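Ticket: credit report feed from Varela rejected after Flultach upgrade
Product: Dundenex loan intake
Status: open

Since the July upgrade, 14 of 400 applications fail at the credit check step. The log shows "repayment history missing" for each one. Retrying gives the same result.
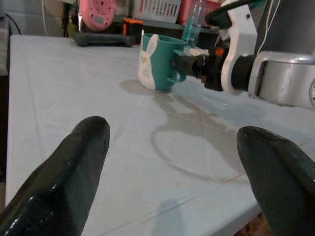
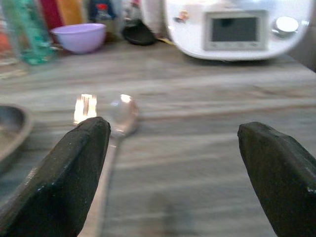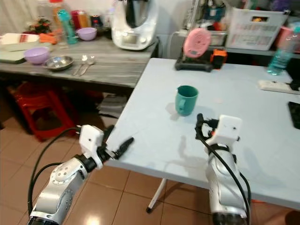
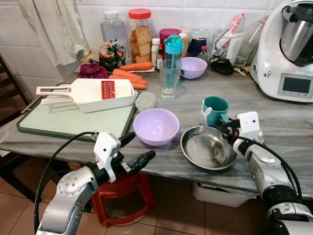
Flavasus support: Please check the timeout on the Varela connection. The upgrade resets it to 2 seconds, and joint accounts need longer. Set it to 30 and resubmit one failed file.

Changed to 30. First file went through at 3:40 pm. Resubmitting the other 13 now.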